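Amusska Community Center Opens Sorting Room Ahead of Fall Equipment Drive

Dasville, 23 Jul 2023

The Amusska Community Center has opened its ground-floor sorting room for the season and will accept donated party supplies, sports equipment and household textiles until the end of November. Items will be checked, grouped by kind and stored on site before they are issued to youth clubs and after-school programs in the Dasville area.

The center received 103 separate donations during last year's drive, compared with 80 the year before. Many of them arrived in mixed bags, and a considerable part of the staff's time went into separating small articles from larger ones. Under the new arrangement, all donations pass across a single sorting table before anything is placed on a shelf. Paper goods are kept toward the front, while cloth, sports articles and bagged items are set along the back until a shelf has been assigned to them.

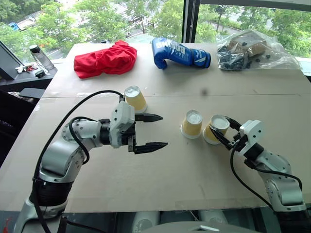
Donors are asked to place small loose parts in a clear plastic bag so that the contents can be checked without opening it. Boxing gloves are welcome in any size and will be matched into pairs where possible. A single glove will be held until the close of the drive and then offered to the Kawaguchi Street gymnasium for use in coaching. Textiles should be clean and dry. They do not need to be folded, as all cloth is refolded to shelf size before storage.

Paper cups remain the article most often requested by clubs, which use them for stacking games, relay races and craft sessions as well as for refreshments. The center issued 3000 of them last year and expects demand to be higher this season. Cups intended for games are stood upside down on the table while they are sorted and are then nested by color. Cups that are dented at the rim are set aside for craft use. Opened sleeves can be accepted for games and crafts, but cups to be used for drinks must arrive in sealed packaging.

Storage has also been extended. The Grodiren shelving system, installed in the spring, provides 170 labeled bins, each assigned to one kind of article. Clubs may reserve the contents of a bin by completing the request form at the front desk. Reserved goods will be held for two weeks.
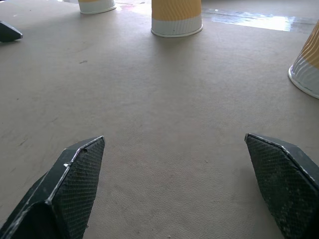
One club leader, writing in response to the draft schedule, asked that cups for stacking games be issued in sets of one color, and said that mixed sets had caused arguments among the younger children last year. The same letter requested a later collection hour for clubs that meet after school. The center has agreed to the first request and is reviewing the second.

Donations may be left at the side entrance during regular opening hours. Glassware, electrical goods and opened food packages cannot be accepted. A full list of suitable items is available at the front desk.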